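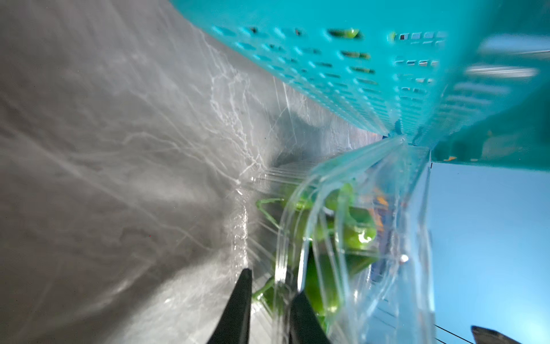 Operators wanted, Vindholm site

We need people to drive robot arms by hand and record examples for a learning system. Grocery packing mostly: peppers in clamshells, baskets, crinkly bags, that kind of thing. Target is 2,000 good episodes. We have 697. So, yes, in a hurry.

What you do: sit at the station, move the arms, pick the thing up, put it where the task card says, hit save. Reset. Again. Dropped it? Mark it as a drop and keep going, we want those too. Do not delete them.

Shifts are 3 hours, breaks included. Paid training on your first day. No robot experience needed, steady hands and patience are. Gamers and sewers have done well. Glasses fine. You'll need to be OK with repetitve work and with sitting.

Bonus of $300 if you stay to the end of the run.

Not remote, sorry. Parking behind the building, bus stops out front.

To apply: short note to Si-eun Koo, say wich shifts you can do, mornings or evenings. No cover letter please. Questions about the task itself go to Kamil Zeman.

Posted 2022-05-19. Open til filled.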